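## Robotics club: the bagging table, week by week

The Hargate robotics club has moved on from line followers. Since the start of the school year the older group has been working on a two-arm table that sorts groceries, and Margus Grīnberga asked for a write-up so that parents and the younger group know what goes on in the back half of the workshop on Tuesday evenings.

There are 15 students signed up this term. They work in pairs, with one group of three. Each pair gets a turn at the arms and spends the rest of the evening on labeling, code or repairs. Tianyou Zheng runs the arms side and Wenche Viklund looks after the software. The sign-up sheet is on the door by 5:30, and if you are not on it you can still come and label.

The task for this year's Kindero challenge is the same for every team. A mix of items is laid out on a table, some loose and some bagged, and the arms have to move them into the right bin. The judges allow two arms and any gripper the team can build or buy. Ours are the Drulex two-finger type, with tips the students cut and fitted themselves. The first set of tips was too slick. The second set had ridges that caught on everything. We are on the fourth set now and will probably stay with it through the competition.

Practice runs are driven by hand. One student operates both arms while the other calls out what to go for next, and the run is saved. So far the club has 507 saved runs, of which 128 involve a bag of some kind. Wenche would like the bag share to be higher before we train again. The model does well on the toy vegetables and the boxes, and poorly on anything thin or clear. In the last test it closed its fingers next to a bag four times in a row and carried nothing over to the bin, very carefully.

Tianyou has changed the routine for bags as a result. Students are now asked to come in low and slow, use one arm to steady the plastic and the other to pinch it, and wait a second before lifting. Runs where the bag slips are kept too, with a note. Please do write the note. There are still a lot of blank ones from October, and Ülle Pärn has been going through them on her own time - if you recognize your initials on her list, see her.

The other change is to the labeling. The old labels had one word for every kind of packaging. There are now separate ones for clear bags, printed bags, boxes and nets. The guide is taped up beside the second laptop. It is two pages long and worth reading again even if you helped write it.

On money: the Leite grant came through in November, for 3,000. Most of it goes to travel and the entry fee. What is left will cover a spare motor, a new power supply and a better lamp over the table. Raimonds Kazlauskienė has the receipts folder. Anything bought without a receipt will not be paid back, and this includes snacks.
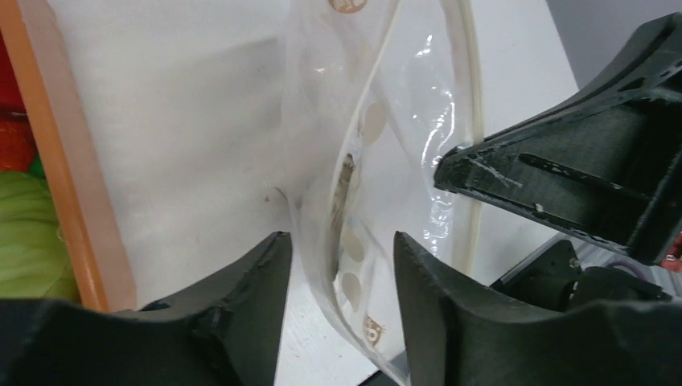 Do students need to know how to program before they join?

Most of the current group had never written any code when they started. New members spend their first few weeks driving the arms and labeling runs, and Wenche teaches a short Python session at 6:15 for anyone who wants it. By the spring they are usually changing small things in the code themselves.

A few dates and reminders. There is no club in the last two weeks of December. The first meeting back will be a cleanup, so wear old clothes. The younger group will have its turn to drive the arms in February, in fours, and permission slips for that need to be in before the break. Long hair must be tied back at the table, and sleeves pushed up. The emergency stop is for anyone to press, including visitors.

We are also short of packaging to practice with. Bags with a zip or a sealed edge are useful, printed or plain, as long as they are clean. Leave them in the box outside the workshop - no glass and no foil, please.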